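Stellungnahme zur Neuordnung der Gehwege in Rullum

November 2021

Mit der Auslegung des Entwurfs hat die Stadtverwaltung Rullum die Bürgerinnen und Bürger aufgefordert, sich zur künftigen Nutzung der Gehwege zu äußern. Ich habe meine Einwendung fristgerecht eingereicht und gebe sie an dieser Stelle in gekürzter Form wieder.

Gegenstand des Entwurfs ist die Frage, unter welchen Bedingungen Gehwege in der Innenstadt für Lieferverkehr, Außengastronomie und Warenauslagen freigegeben werden dürfen. Die bisherige Satzung verlangte eine Genehmigung im Einzelfall. Künftig soll eine Anzeige bei der Verwaltung genügen, sofern eine Restbreite verbleibt, deren Maß der Entwurf allerdings offenlässt. Nach der Anlage zur Vorlage wären davon 1.237 Meter Gehweg betroffen, darunter der gesamte Abschnitt zwischen der Dağdelen-Passage und dem Bahnhofsvorplatz.

Gegen eine Vereinfachung des Verfahrens ist grundsätzlich nichts einzuwenden. Bedenklich erscheint mir jedoch, dass die Belange derjenigen, die zu Fuß gehen, in der Begründung lediglich mit einem Halbsatz berücksichtigt werden. Wer mit Rollator oder Kinderwagen unterwegs ist, muss bereits heute an mehreren Stellen auf die Fahrbahn ausweichen. Der Nachbarschaftsverein Nedulura hat hierauf im September schriftlich hingewiesen. Eine Antwort der Verwaltung ist mir nicht bekannt.

Herr Édgar Quispe, der in der Anhörung für die anliegenden Gewerbetreibenden sprach, hat zutreffend ausgeführt, dass Aufsteller und Tische für kleine Betriebe wirtschaftlich von Bedeutung sind. Seinem Vorschlag, die Flächen ausschließlich auf der fahrbahnabgewandten Seite zuzulassen, kann ich mich anschließen. Er hätte den Vorzug, dass sehbehinderte Personen sich an der Bordsteinkante orientieren könnten.

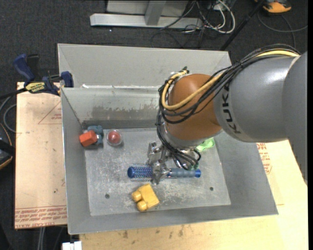
Nicht überzeugend ist hingegen die vorgesehene Regelung zu Verstößen. Der Entwurf nennt ein Bußgeld von bis zu 700 Euro, ohne festzulegen, welche Stelle die Einhaltung überwacht. Das Ordnungsamt verfügt für den Innenstadtbereich über fünf Planstellen, denen zugleich die Überwachung des ruhenden Verkehrs obliegt. Eine Vorschrift, deren Durchsetzung ungeklärt bleibt, belastet erfahrungsgemäß vor allem jene, die sich ohnehin an sie halten.

Ich rege daher an, § 7 des Entwurfs um eine verbindliche Mindestbreite sowie um die Benennung der zuständigen Stelle zu ergänzen. Ferner sollte die Satzung zunächst befristet gelten und ihre Wirkung im Bereich des Sosus-Platzes überprüft werden, bevor über eine dauerhafte Anwendung entschieden wird.

Den vollständigen Wortlaut der Einwendung übersende ich Interessierten auf Anfrage.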